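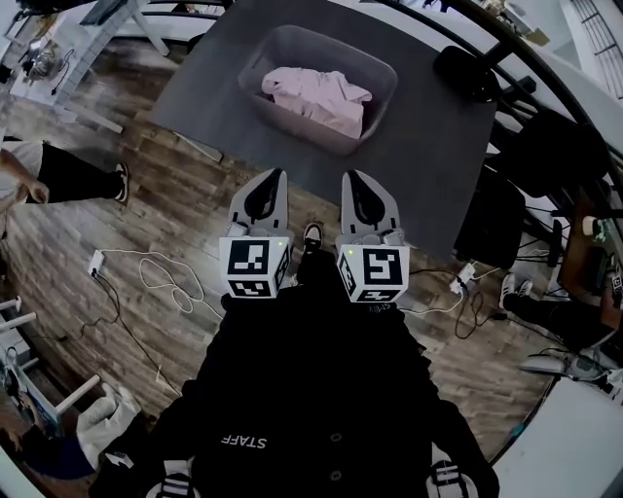 Category: Calls & Vacancies / Short-term paid

Wanted: people who fold badly

Every few years somebody publishes a new method for folding a shirt and we're all told our drawers will never be the same. I have tried most of them. My drawers are the same. Before Nikton prints another one in its household handbook, I'd like to see it used by people who didn't come up with it and don't stand to sell anything by it.

So I am looking for 26 adults in or near Mallurport to fold, bin and put away clothes at a table for an afternoon, and then to tell me plainly whether it was worth the trouble. The method on trial is called Tavar. Its supporters say a bin packed the Tavar way stays readable, meaning you can find the shirt you want without digging for it. They also say anyone can learn it in one sitting. I have doubts about both claims, and I have more doubts about the second.

What you would do

You come for one session of 2 hours. In the first part you put a load of ordinary clothing into plastic storage bins however you do it at home. If at home you drop the shirt in and walk away, do that. Please don't tidy yourself up for our benefit; the last trial was ruined by good manners, with people who swore they never folded anything turning out stacks like a department store.

In the second part you get the Tavar instruction sheet, one page, and do the same load again. No one will coach you. If the sheet is unclear, that's a finding and we want it written down. Afterward someone else's bins are put in front of you and you're asked to find particular items. Then there's a short questionnaire with plenty of blank space for complaints.

Who we want

Adults of any age who do at least some of their own laundry. People who share closets, people who live out of a bin or a suitcase, people who gave up on folding years ago. We have enough applications already from those who describe themselves as organized, and I'd ask the rest of them to hold off. You should be able to stand at a table for a while, though a chair is no problem if you ask for one when you write.

Not eligible: professional organizers, anyone working in clothing retail, and anyone who has taken a paid Tavar course. If you got the course as a gift and never opened it, write anyway.

What you get

100 euros for the session, paid whether or not you like the method. I mention this because the previous organizers paid a bonus to people who "completed the program," and then reported that participants were very satisfied. You also get lunch from Lūse downstairs, which I can recommend without reservation, except for the soup.

There is no certificate. You won't be on a mailing list. The results will be printed in November with your comments unsigned, including the rude ones, and the Tavar people have agreed in writing not to see them first.

Bring nothing. The clothes are supplied, all secondhand and laundered, and they're the usual mix: thin knits, stiff shirts, things with slippery sleeves. Closed, flat shoes, please.

To apply

Write a few lines on how your clothes are stored right now. A true answer is more use to me than a good one. Put reference 3415 in the subject line and address it to Ans Verstraete, Household Trials, Nikton, Mallurport. Applications close 11th August. Everyone gets a reply, including those we turn down.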